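Chapter 3
Where Does It All Go? Living with Household Clutter

I grew up in Kallow, in a house where every chair had something on it. My mother called them the chairs of shame, and if a visitor wanted to sit down, we had to clear one first — mail, mittens, somebody's homework, the works. So when I tell you I come to the study of clutter with some personal experience, please believe me!

In this chapter we'll look at why things pile up where they do. Most of us blame laziness, but I think the better place to start is with surfaces. Any flat spot at about waist height or lower is an invitation, and a wide, soft seat is one of the best invitations in the house. 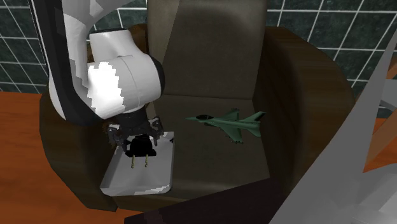
Figure 3.1 An armchair seat holding a tray and a toy jet.

My old teacher Everett Gallagher used to call these "landing spots." He spent a winter visiting homes in Stamville and wrote down every object he found on a piece of furniture meant for sitting. One family had 339 of them (they had a very long couch). What struck him was how few were trash. They were useful things with no home of their own, and that's the idea I'd like you to hang on to as you read.

Small electrical bits are the classic case. You can't throw out a plug, can you? You might need it. But which drawer does it belong in? Bello Briggs, who taught this course before me, kept a shoebox marked MYSTERY CORDS for years and moved it with him from Mulham to Manole without once taking off the lid.
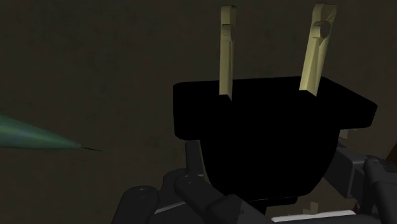
3.1 Finding Your Own Landing Spots

Before you read any further, take a slow walk through the place where you live and bring a notebook. Don't tidy anything yet. Write down each spot where things have gathered, and next to it, the last thing you remember putting there.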